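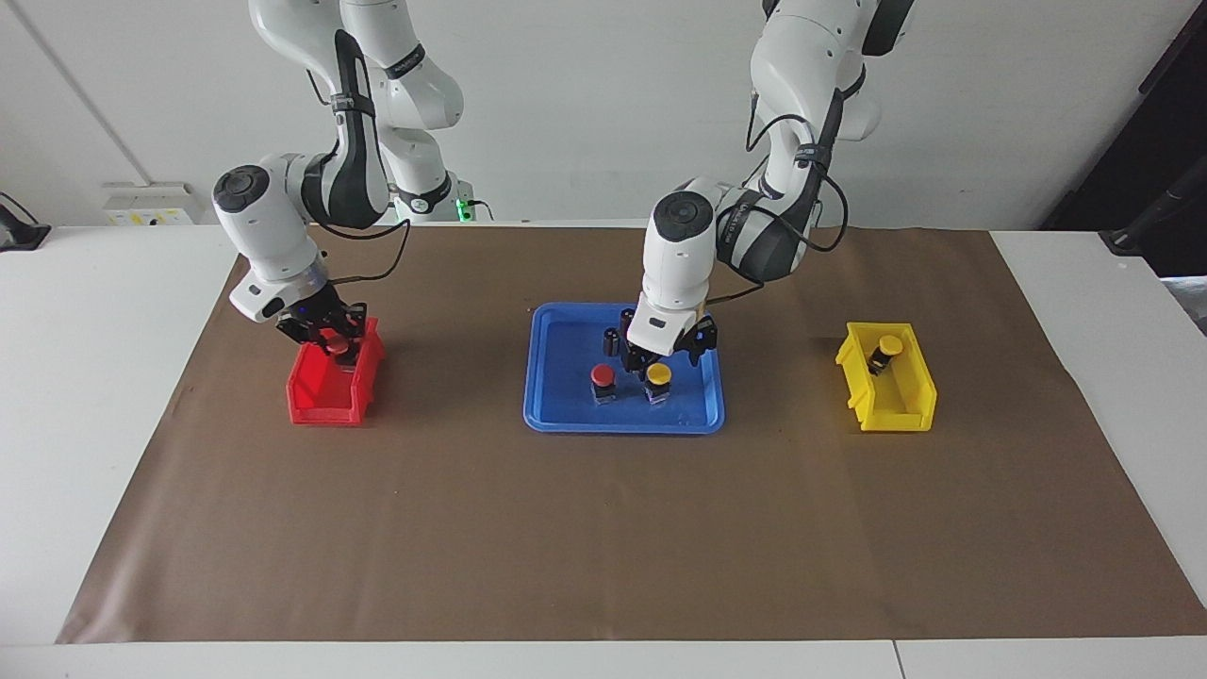 Figure 6. Sorting layout with the blue tray between the red and yellow bins.

Section 6: Setting up the table and teaching the sort

Read Section 2 (mounting the arms) and do the joint check there before you start. This section assumes both arms are bolted down, both grippers open and close from the pendant, and the stop button is within reach of where you stand.

"Right" and "left" in this guide mean the robot's own right and left. The right arm serves the red bin. The left arm serves the yellow bin. If you face the table from the front, they are the other way around from what you might expect.

You need:
Brown packing paper, wide enough to cover most of the tabletop
Red parts bin, open front
Yellow parts bin, same shape
Blue tray with raised rim
Push-button switches with red caps and yellow caps
Masking tape, pencil, tape measure

6.1 Covering the table

1. Turn off power to both arms at the Caltum controller.
2. Wipe the tabletop and let it dry.
3. Roll out the paper and trim it so a strip of white table shows all the way around. You will use the strip to line the paper up again when you replace it.
4. Tape the corners. Pull the paper flat in the middle. Wrinkles at the outer edges don't matter.

Note: We tried bare tabletop first. The white surface gave too much glare and the trays slid when a gripper touched the rim. Paper fixed both problems in the Zillwood shop. If you use a rubber mat, measure its thickness and add it to the table height in the settings file.

6.2 Placing the bins and tray

1. Set the blue tray on the centerline between the two arm bases.
2. Set the red bin on the right arm's side and the yellow bin on the left arm's side, open fronts facing you.
3. Measure from the near rim of the tray to the nearest wall of each bin. Make the two distances equal.
4. Trace around all three with the pencil. If something gets bumped later, put it back on its outline.
5. Load the tray. Stand the switches upright with the caps on top. Leave at least 50 mm between any switch and the next one you plan to pick while you are teaching. You can pack them closer once the pick points are saved.

CAUTION: Keep the cables that run down the outside of each arm slack enough to form a loose curve at the elbow. A tight cable will pull out of the wrist connector when the arm reaches its bin. Move each arm by hand through its full reach and watch the cable before you power up.

6.3 Teaching the pick and drop points

Teach one arm at a time. Park the other arm high and to its own side.

1. Turn on the controller and wait for both arms to report ready.
2. Set the speed to 2 percent.
3. Jog the right arm over a red-capped switch in the tray. Point the gripper straight down with the fingers open.
4. Lower until the fingers are on either side of the switch body, below the cap. Do not grip by the cap. Caps come off.
5. Close the gripper, then save the point as PICK_R.
6. Raise 65 mm and save as CLEAR_R.
7. Move over the red bin. Tilt the gripper in over the low front lip and lower the switch until it is just off the bottom.
8. Open the gripper and save as DROP_R.
9. Back out the same way you came in. The back wall of the bin is higher than the front and will catch a finger.
10. Repeat steps 3 through 9 with the left arm, a yellow-capped switch and the yellow bin. Use PICK_L, CLEAR_L and DROP_L.

Note: A switch that leans in the bin is fine. The program does not pick from the bins, so there is no need to straighten it.

CAUTION: Both arms pass over the tray. The Iren script holds one arm at its clear point until the other has left, but only if CLEAR_R and CLEAR_L are both saved. If one is missing, the script will still run. Check the list before you press start.

6.4 First run

1. Put one red and one yellow switch in the tray at the taught spots.
2. Keep one hand on the stop button.
3. Run a single cycle at teaching speed.
4. If a gripper closes off center, correct the pick point and run it again. Don't bend the fingers to suit.
5. Raise the speed in small steps. Do not go over 50 percent on this table.

If an arm stops partway with a force error, look for a finger resting on a bin wall, then clear the error and jog straight up.

Section revised Aug 13, 2021 by Imani Achterberg. Step 9 in 6.3 added after a bent finger, thanks to Torbjørn Rustad.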